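Gray Towels, Second Part
Mar 4, 2023

In my first post about the towels I promised to write again when I had used them for longer. Several readers of this blog asked me if the gray ones from Sinia are still good, and if I would buy them again. I will try to answer in order, but I am not very organized with my notes, so please forgive me if I jump.

For those who did not read the first part: I bought a pack of 16 microfiber towels for the kitchen and for the white table. Before that I used old cotton T-shirts, as my mother did, and they left a lot of lint. On a white surface you see all of it. 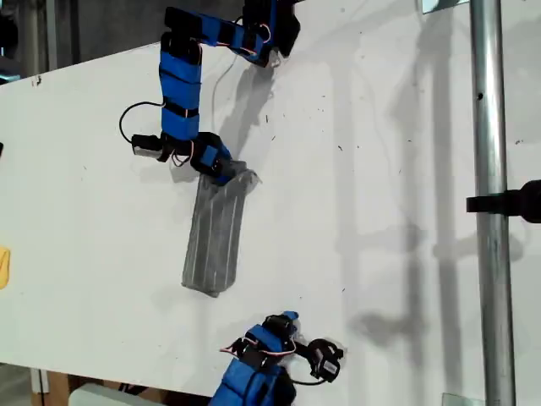 Page 1 of 2

The table is not new and it has many small dark specks and marks. Some of them go away with a towel and a little soap, and some will stay forever, I think. I stopped fighting with those. But dust and crumbs are a different question, and for them I want something that collects and does not only push the dirt from left to right.

I tried two brands. The Plekar towels are thin and flat, and they dry quickly on the hook. The Sinia ones have raised lines, like corduroy, and they hold more water. For the glass door of the cabinet I prefer Plekar. For everything else I take the ribbed one.

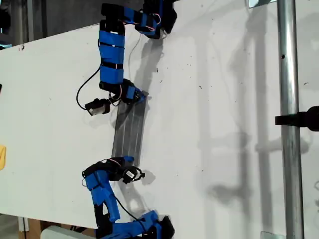
Gray and ribbed, on the white table.

Color was a long discussion in my house. White towels look clean for one week only. Yellow ones remind me of a gas station. Gray is a quiet color and it forgives coffee, although I must say it also hides dirt, so you have to remember by yourself when it is time to wash.

I fold them always in the same manner. First I lay the towel flat and smooth it with the palm. Then I look for the corner, because the corners are rounded and if you are in a hurry you take the wrong place and the fold goes crooked. After that, in half, and in half again. With the ridges going across, the stack is higher and it falls down in my drawer. 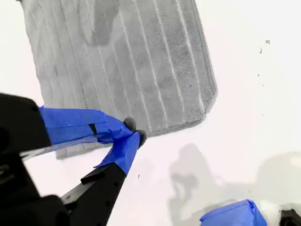 Washing

I wash them separately from cotton, in warm water, with a small spoon of detergent. No softener! I made this mistake with the first 6 and they began to slide over the water without drinking it. I washed those again two times with only vinegar and they became better, but they are not the same as the others.

In the dryer I use the lowest heat. Mostly I hang them, and in March it is still too cold on my balcony, so they hang over the bathtub.

The hem

It is the part where cheap towels die. On my old ones from Fraser the thread came out after a month, and then the edge began to curl like a dry leaf. So I now check the border of each towel when I take it from the wash, with my fingers, from one corner to the next.
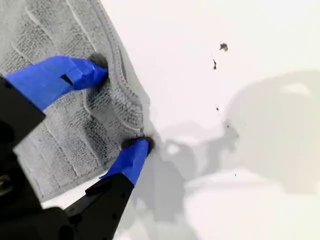

Would I buy them again

Yes, but the smaller pack. Cimis sells a box for workshops with 1,000 pieces and I laughed when I saw it, and then I counted in my head how many years it would be.

Next time I want to write about the drawer itself, it needs a divider.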